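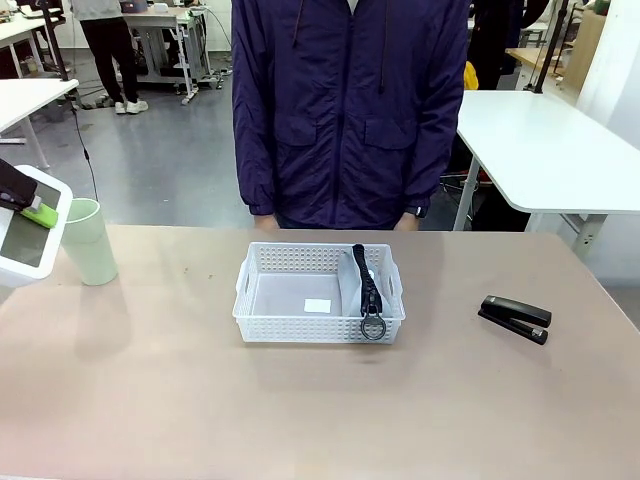 *Basket on the packing table, stapler next to it, ring over the front wall.*

**Ticket 3568**
**Subject:** Ring of pouch catches when basket goes into shelf
**Product:** Laxdal storage basket, white, used in Corton shelf unit
**Opened by:** Tristside, desk supplies room
**Handled by:** Sovent, storage support
**Status:** Solved, one question still open (see end)

**09:10, Tristside**

Good morning. We use your Laxdal baskets for small desk sets. Each new colleague receives one basket with things for the desk, and the baskets wait in the Corton shelf until they are given out. The shelf is the model 900 mm wide with the low levels.

The trouble is with the pouch. Its zipper is black and thick, and the tail of it ends in a metal ring. When the pouch is in the basket, the tail is longer than the space that remains, so it goes up and over the wall and the ring stays outside. On the table this disturbs no one. When we push the basket into the shelf, the ring goes between the basket and the front lip of the shelf and the basket stops before it is fully inside. If a person pushes harder, the basket becomes crooked and touches the neighbor basket.

Yesterday one zipper came apart in this way, and I had to close it again from the beginning. The basket itself has no damage.

What I have tried before writing to you:

1. Turned the basket so the short end with the handle goes in first. Same result, the ring finds the lip again.
2. Put the ring through one of the small square holes in the wall. It does not go through, the holes are too small for it.
3. Put the ring in the cut-out of the handle. It goes in, but then it is difficult to carry the basket with the fingers in the same place.
4. Folded the tail under the pouch. It holds for some minutes and then the pouch lifts on that side.

My questions: is there a lid for this basket, or a clip for the wall? And is there a deeper version which has the same footprint?

**09:55, Tristside (addition)**

I forgot to say what goes into the basket. The list for the set is: pouch, paper cup, small card with the name of the desk, stapler. The card must lie where it can be read without taking everything out. We put the pouch first, then the cup on its side, and the card where a place is left. The stapler comes last, or it waits on the table until the pouch is lying well.

The pouch is the light gray one with CAMPUS in big white letters. It is soft but it keeps a long, rounded form, so it follows the wall of the basket and does not want to lie flat. I believe this is why the tail has only one way to go.
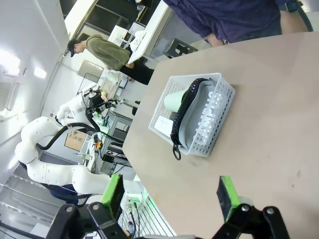 **10:40, Sovent support**

Thank you for the clear list. Three things from our side. We do not sell a lid for this size. The deeper Laxdal has the same footprint but is 23 mm higher, and it will not go under the low levels of your Corton unit, so please do not order it for this shelf. There is a wall clip, but it is made for labels and we would not trust it with a metal ring.

Could you tell us in which direction the zipper runs when the pouch is in place? If the closed end is toward the front of the shelf, the tail will always come out there. Please also tell us if the front lip of the shelf is fitted with the rounded part up or down. Many customers mount it the wrong way at first.

**11:25, Tristside**

Thank you for the quick answer. I went to look at both.

The lip: the rounded part was down on two levels and up on the others. I did not know there was a right way, the drawing in the box is very small. I have turned the two wrong ones. It took a screwdriver and some patience — the middle screw sits behind the post.

The zipper: you are right that the tail comes out toward the front. The zipper goes around the pouch in a curve, and the end with the ring is always at the lower side when the letters are read sideways. When I turn the pouch so the ring end is at the back, the tail goes over the back wall. Then the basket slides in without stopping, but it stands out in the front by the thickness of the ring. This is better than before. It is not perfect, as the row of baskets does not look straight.

**13:05, Tristside**

I made more tests after lunch, with the same basket and the same shelf level each time.

- Pouch first, ring at the front, cup on the left: the ring catches on the lip, also with the lip turned correctly, but less often.
- Pouch first, ring at the back: no catching. The basket stands out a little.
- Cup first on its side, pouch beside it, tail pulled back across the top and the ring put inside the mouth of the cup: no catching, and the row is straight.
- The same, but with a pouch which has things in it: the pouch becomes too high and touches the level above.

So the third way is the one I like. The cup must lie with the mouth toward the middle of the basket, if not the ring falls out when the basket is lifted. The strap of the zipper is stiff and it helps to bend it by hand one time before.

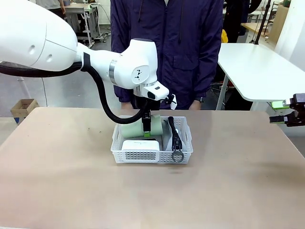
I also changed the order in our packing sheet. Before, it was written "pouch, cup, card, stapler". Now it is "cup, pouch, ring into cup, card, stapler". The card goes against the wall, standing if possible, because flat on the bottom it disappears under the pouch.

For heavier sets with something box-shaped in them, the cup cannot go so far to the side, and the ring reaches only the rim. For these I will use the ring-at-the-back way and put them on the lowest level, where a crooked row is not so visible.

**13:50, Sovent support**

This sounds like a good solution and we will keep the note for other customers with long zipper tails. Please check that the cups are not pressed flat after some days on the shelf. If you see this, a small box in the place of the cup would do the same work.

We will send two extra lips for the Corton unit without cost, in case the turned ones have become loose at the screws. Can we close the ticket?

**14:15, Tristside**

Please wait with closing until the lips have arrived. The cups look fine at the moment, I will look again next week.

One question remains. We have 200 of the pouches in stock and they all have the same ring. Do you know if a ring of this kind can be taken off and put back without hurting the last teeth of the zipper? I tried with small pliers on one and stopped, the metal did not open and I was afraid to scratch it.

**14:40, Sovent support**

The pouch is not one of our products, so we cannot promise anything about the ring. We have asked a colleague in the sewing goods department and will write in this ticket when there is an answer. The lips leave our warehouse tomorrow.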